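April, 7:40 am, bench 2

Koji batch for the Quintanilla miso, second try. First one went sour, see my notes from last month (the page with the coffee on it).

Rice: 500 g short grain, washed until the water ran nearly clear, soaked overnight. Drained for an hour, should have been two. Weighed after draining and got a number I didn't believe, so did it again, same number. Fine.

Steamed in the big basket, cloth liner. NOT boiled. Horácio keeps asking why we can't just cook it like dinner rice, and the answer is that it goes to paste and the mold can't get between the grains. Want it firm, a bit rubbery, no white core when you bite one. Checked a few from the middle and a few from the edge. Edge ones slightly dry.

Spread on tray, turned with the paddle, waited for it to come down to body heat. Spores from the Zivmont packet, mixed with a pinch of toasted flour so they spread better. Sifted from higher up this time. Last time I dumped it all in one corner like an idiot.

Into the warm box. Probe in the center of the pile, wet cloth on top, lid cracked.

11:15. No change, no smell. Box thermostat reads lower than the probe, again. Trust the probe. Somebody needs to order a new one from Gunbridge, the old part number is on the inside of the cupboard door.

4 pm. Faint sweet smell, like chestnuts. Pile is warming up by itself now so turned the heat down a notch. Broke up lumps by hand, gloves on. Mateja says furrow it tonight, not tommorow, or the middle will cook itself like the Nirkholm batch did. She's probably right.

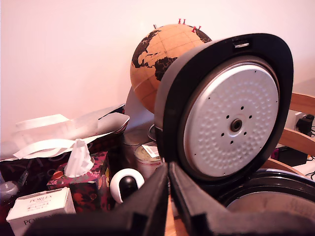 Beans next. Soak tonight, cook when the rice is fully white and holds together in a mat. Need them soft enough to squash between thumb and little finger. Salt is weighed and bagged already, top shelf, don't use it for the pickles.

To do:
- furrow before leaving, two or three rows
- re-wet cloth
- wash the crock w/ boiling water, dry it upside down
- ask Mateja how long she let hers go, her label just says "long enuogh"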